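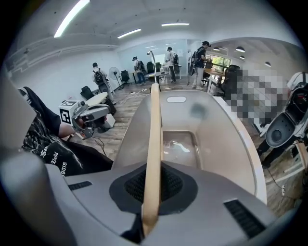

The big room this afternoon, beams and all.

August, just gone ten at night

Back from the big room an hour ago and sitting at the kitchen table with my shoes off. I said I would write something down every day we had the place and I have already missed two, so this one will have to cover a bit more ground.

We got the keys at eight in the morning. Poul Þrastardóttir had been told to ask at the side door, and the side door was locked, so we stood in the lane until a man came along with a trolley of bottled water and let us in behind him. He didn't ask who we were. The stairs are steeper than I remembered. I went up twice with the bags and then sat on the top step for a while.

The room is bigger than I had it in my head. When I came to look at it in the spring it was raining and the lights were off, and I went home and told Steinar it was a decent size. With the lights on it is a good deal more than that. White walls, white ceiling, the beams showing. I like the beams. Steinar Brynjólfsdóttir says they will hold dust and that every time a lorry goes past we will get some of it in our tea. We had tea at eleven and there was nothing in mine.

Paced it out along the long wall before lunch, and lost count when Poul spoke to me, and did it again, and got a different answer. I will bring the tape tomorrow. The tape is in the drawer with the batteries unless I lent it to my brother.

The floor is my main worry. It is a wooden floor and I want it to stay as it is, seeing that the deposit is 579 and I would like to see it again. I asked the agent in Cleletville whether it could be mopped and she said damp, not wet. I asked what the difference was and she said I would know. So I wrung the mop out over the sink until my wrists hurt and did the strip nearest the door. It dried with no marks. I left the rest. Chairs are to be lifted and never dragged, and I have said this to everybody, and I heard one being dragged while I was on the stairs.

Sockets are the other thing. They are all on the walls, naturally, and everything anybody wants to plug in is a good way from the walls. We have a small white power strip lying on the floor and a cable looping about beside it, and I stepped over it all afternoon. I mean to get some proper floor tape. Presport had the narrow kind only. The wide kind comes from Surnumel and they want a minimum order, which I am not doing for one roll.

Black T-shirts seem to be the thing this year. I wore my old blue jumper and was too hot by noon. There are high windows on the stairs but the pole for opening them has gone missing. I wrote to the agent about it at lunch and she has not answered.

Lunch was the cheese rolls, and Poul's soup out of the flask. Five of us and four mugs, so I had mine out of the lid. Must take the spare mugs out of the box in the hall. Also a tea towel, washing-up liquid, bin bags (the thick ones), and a hook for the back of the door, as all the coats ended up in a heap.

The rent came up again in the afternoon. It is 168 a week and Steinar thinks we should have pushed for less, with August being quiet. Perhaps so. I said I would rather have the room with the agent on our side, and he said she was not on our side over the window pole. We left it there.

The sound in there is odd. You can talk at one end quite normally and be heard at the other, and then someone a few steps away has to say a thing twice. Poul thinks a rug would help. I have the brown one that was Mum's rolled up under the bed. I don't know that I want it walked on by everybody. It would need beating first in any case.

The ceiling lights are very bright. By four I had a headache behind one eye and took a tablet. There are two switches by the door and I had thought one of them would turn off half the lights, but one does all of them and the other does nothing I could find. Poul stood out on the landing while I tried it in case it was for the stairs. It wasn't.

Locked up just before nine. I went back to check the kettle was off at the wall and it was. Walked home by the canal with Steinar, who was in a better mood by then and talked about his sister's boiler.

Tomorrow: tape measure, mugs, tea towel, ring the agent. Put out the bins tonight before bed.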